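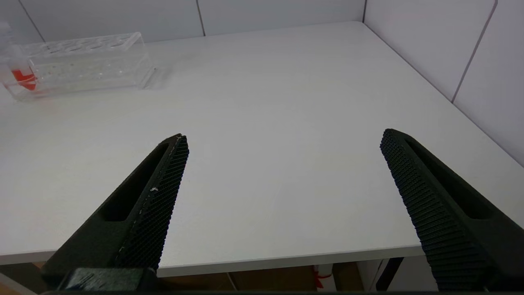 View from the wrist, fingers open, tube rack at the back left.

Homemade gripper for moving test tubes - opinions?

istside_tinker
Posted 2022-05-04
Been at this since December in the shared workshop in Cladthorpe. Arm is the Imadcombe kit, the fingers are my own design, dark green with a slot down the length of each and bumpy pads on the inside faces. Aim is to lift a tube out of the clear rack and put it back without me touching it. Last night it managed 85 lifts out of 100 tries. Pretty pleased.

gearmuncher
85 with what, though? Same tube, same hole, same spot on the table? Then you've measured how well the arm repeats itself. Shift the rack 40 mm and run it again before you call it a gripper test.

istside_tinker
Same hole, yes. I'll move it.

pebbledash
I'm not sold on the slots. You've taken material out of the very part that has to stay stiff. What happens when the tips close on something heavier than an empty tube?

halfmoonbolt
Disagree with pebbledash. Mine are slotted too and I want a bit of give, glass doesn't like being pinched by something solid. The pads would worry me more. Fine bumps like that fill up with muck and then you're gripping with the muck. There's a pale fleck on the left one already.

pebbledash
Give is fine if you know how much you've got. Has he measured it? I doubt it.

istside_tinker
No, I haven't. I did print 3 sets and the first 2 snapped at the base, so these are thicker there.

gearmuncher
Clear rack, white table, white walls. If you're planning to find the holes by camera, good luck. I can only just make them out myself. The orange-red bit in the left end is the one thing in there I'd trust software to spot.

halfmoonbolt
Tape round the rack would sort that. Raju pads are worth a look as well, they wipe clean.

gearmuncher
Tried Raju pads, went back to plain rubber inside a week. Post the numbers with the rack moved, good or bad.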